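Dikum Controller: Frequently Asked Questions

Last updated 21st September

These are the questions we get most from labs running Dikum on a two-arm cell. If you are still on the old Siser driver, read the upgrade notes first, as some of the settings below have different names there.

What does Dikum do?

Dikum takes joint targets from a planner, a policy or a person at the leader arms, checks them against limits, and sends them to both arms on one clock. It also records what was sent and what came back. It does not plan paths. For that, most sites use the Tkachuk planner, but anything that can publish joint targets will work.

How fast is the control loop?

The default is 100 Hz for both arms. Camera streams run on their own threads and are matched to joint data by timestamp when the log is written. A slow camera will not hold up the arms.

Can I use the wrist cameras for hand-eye calibration?

You can, and it is the usual way. Run the calibration tool once for each wrist camera, with that arm powered and the other one parked. Keep the arm slow between poses and let it settle before each capture. Redo the calibration after any work on the bracket.

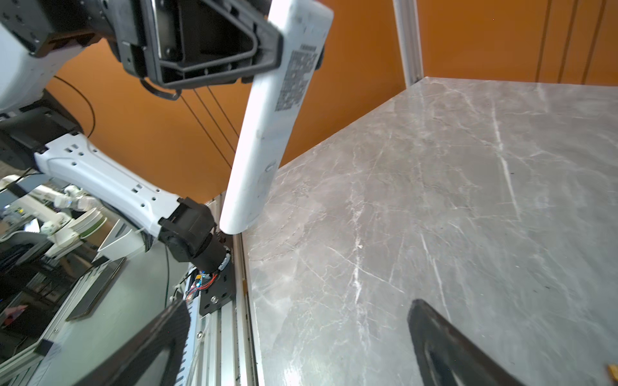 Stillisgate wrote to us that the settle time matters more than the number of poses, and that their error dropped once they raised it to 2 seconds. We have since made that the default.

Why does my arm stop just above the table?

The table plane in the cell file is probably set too high. Dikum refuses any target that puts a fingertip below that plane plus the safety margin. Lower the gripper by hand in free-drive mode at several spots, save each one, and run the plane fit again. Marble-patterned tops can also confuse depth estimates, so use the touched points and leave the camera out of the fit.

Do walls need to be in the cell file?

They do if an arm can reach them. Enter each wall as a flat plane and each corner post as a box. Graphics on the walls make no difference to the collision check, which reads only the file.
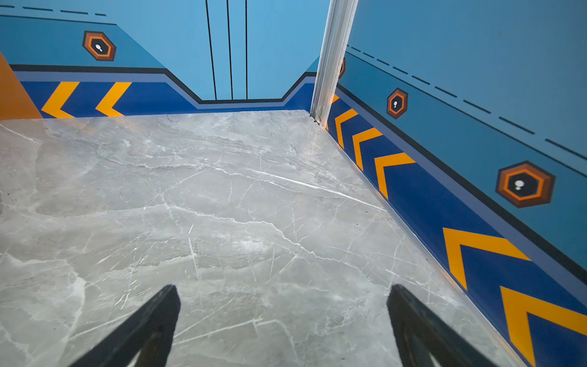
Can I change the safety margin while the arms are running?

The margin is read at startup only. Stop both arms, edit the cell file and start the controller again.

How does Dikum keep the two arms from hitting each other?

Every cycle, it computes the distance between the links of one arm and the links of the other. Inside the slow zone, both arms are scaled down together. Inside the stop zone, both hold position. Handover tasks need a smaller stop zone at the grippers, which you can set per link pair. Cables are not modeled, so leave room for them.
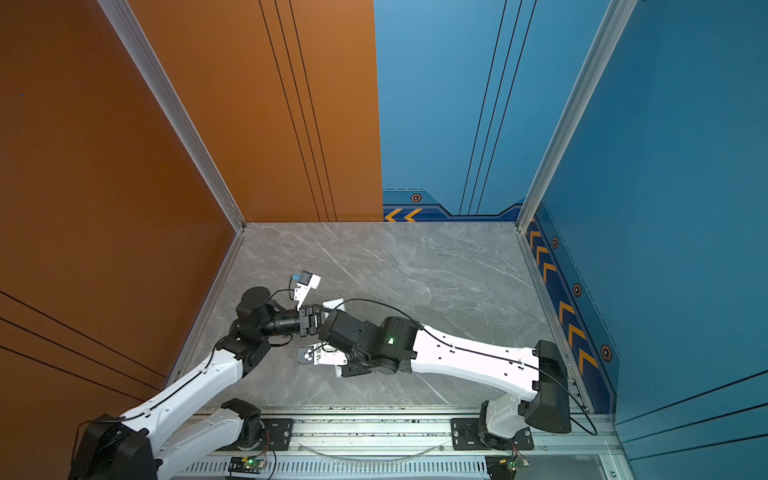 Both arms on the shared rail, grippers close together.

What does error 261 mean?

The two arms reported times too far apart. Check that both are on the same switch and restart the clock service.

And error 1007?

A camera named in the config was not found. Unplugging and replugging can change the device order, so name cameras by serial number.

Will my logs from before the May release still open?

They will open in the viewer. To replay them on hardware, run the convert tool first. It writes a new file and leaves the old one alone.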